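Water Use in Shared Student Housing: Project Report
Department of Environmental Studies, Fendorley College
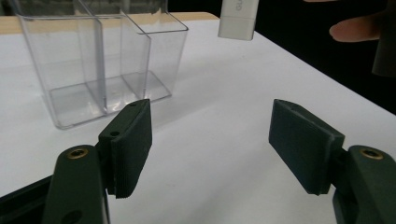 Figure 1. White tabletop with two dark green gripper fingers.

1. Purpose

The project examined how residents of shared housing use water in kitchens and laundry rooms, and whether posted guidance changes that use. The study was carried out at two residence halls, Flula House and Wokavstead Hall, during the fall term.

2. Method

Meter readings were taken each morning at 7:00. Guidance sheets were posted in Wokavstead Hall in November. Flula House received no sheets and served as the comparison site. Residents of both halls were also invited to complete a short survey.

3. Findings

Kitchen use at Wokavstead Hall fell by over 2000 gallons between October and December. Use at Flula House stayed nearly level. Laundry use did not change in either hall. Survey replies suggest that most residents run a full load already.

4. Limits

The meter at Flula House was replaced during the study, and two days of readings were lost. The report does not cover bathrooms.

Support was provided by the Uddin Fund for Student Research.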